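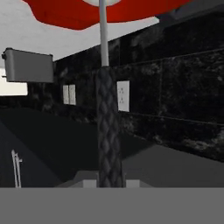
2 min read

How to Clean and Store a Patio Umbrella

By Myfanwy Wogan
Updated 14/09/2022

A canopy put away dirty will come out in April with mildew on it. Set aside an afternoon for washing and a full day for drying.

What you need

Soft brush
Bucket of lukewarm water
Mild dish soap
Garden hose
Old towel
Storage cover or a clean bedsheet

Step 1. Brush it off

Open the umbrella all the way and brush from the center outward. Get into the seams and the pockets where the ribs end. Leaves and pollen collect there, and they stain once they get wet.

Step 2. Wash

Add a squirt of soap to the bucket. Work one panel at a time and keep the pressure light. For mildew spots, leave the suds on for 20 minutes before you scrub again. Check the care label before using bleach. Dyed fabrics, reds especially, can fade in patches.

Step 3. Rinse and dry

Rinse with the hose on a gentle setting until the water runs clear. Leave the canopy open until the fabric is dry on both sides. The seams take longest — pinch them to check.

Step 4. Wipe the pole

Go over the pole with a damp towel, then a dry one. If the crank or pulley is stiff, use a little silicone spray. Skip cooking oil, which turns sticky.

Step 5. Store

Close the umbrella, tie it loosely and slip the cover on. Stand it upright in a dry shed or closet. Drain water-filled bases before the first freeze.

Next: Repairing a Torn Canopy Seam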